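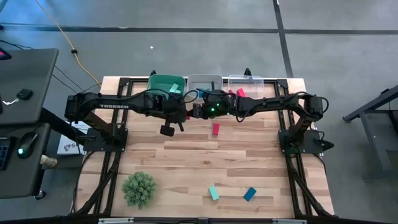

Início > Associação > Atas

Notícias Agenda Atas Contactos

Ata da reunião da Ludoteca Trarnov, 2024-10-10

Estivemos presentes a Amber Geerts, o Senad Kovačević, a Liesl Hofstetter e eu, Elīna Bite, que fiquei outra vez com a caneta (já me habituei!). Começámos pela arrumação dos blocos, que ocupou metade da reunião. A Liesl quer separar tudo por cor, e a mim agrada-me a ideia: o bloco azul-esverdeado claro já está na caixa verde e o rosado na transparente. Na mesa ainda há um vermelho, um verde-menta e um azul-escuro, além da plantinha artificial. O Senad preferia separar por tamanho, falámos disso um bom bocado e ficou a cor, com três votos a favor.

Depois passámos às etiquetas. A Amber pediu preço à Fundeo: 259 euros pelo conjunto completo, que toda a gente achou caro. Vai perguntar se vendem só 12 folhas. 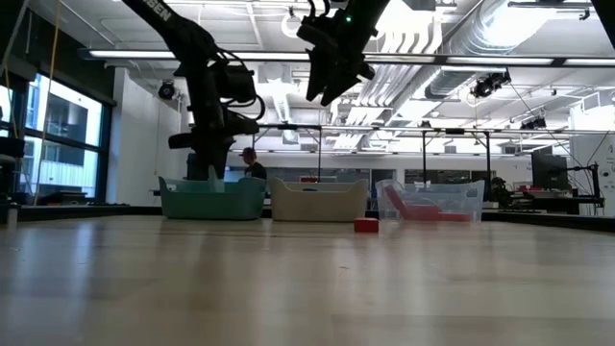 O inventário vai em 1.091 peças, e o Darius Krūmiņa, que não pôde vir, mandou dizer que o acaba até fevereiro. O Senad insistiu que a caixa transparente fique para os vermelhos e rosas, já que lá dentro há vários e se veem bem pelas paredes, e eu concordei logo. O cubinho vermelho pousado na mesa vai para a mesma caixa. Para a creme não se decidiu nada.

A Liesl traz a chave do armário na próxima reunião.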